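Visit to the Vusum teleoperation site, Stidville

I went to the Vusum open day in February. The site is a former school on the edge of Stidville, and the company uses it to teach robots by example. A person does the job first, either by moving the arm by hand or by driving it from another room, and the robot learns from the recordings.

Visitors went around in groups of 9. We started in the hand-guiding room, where an operator held an arm by the wrist and led it through putting cups on a rack. She did it slowly and repeated it with the cups in different spots. For this one task they had kept 222 runs. Bad runs are kept too, but in a separate folder, and I didn't get a clear answer on what they are used for.

Next was remote control. The operator sits at a desk with two handles and a screen, and the mobile robot is somewhere else on the grounds. The current job is delivery: take a box from the store, go along the covered path and stop at the office door. The operator drives the whole route while the robot logs what its cameras see and every command it gets. 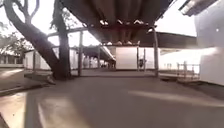
Covered walkway between the buildings, Vusum site.

I was told the outdoor route is harder to teach than the indoor one. Light is a large part of it - a bright patch on the paving can look like an obstacle, and shade moves through the day. They drive the same stretch in the morning and again in the afternoon so both are in the data. The joints in the paving also matter, and new operators are told to slow down for them.

I had a turn on the handles indoors. The delay is small but you notice it, and I oversteered for the first few minutes. Picking up a box took me three tries. Operators get 30 hours of practice before their runs are used, and after my turn that seemed fair.

The software is called Sutitz and was written in-house. It plays a run back next to the handle movements, so a trainer can mark where a person hesitated. I would have liked more time with this part.

The tour took 40 minutes and was free. Parking is at the back gate, and the indoor rooms are cold, so bring a jacket.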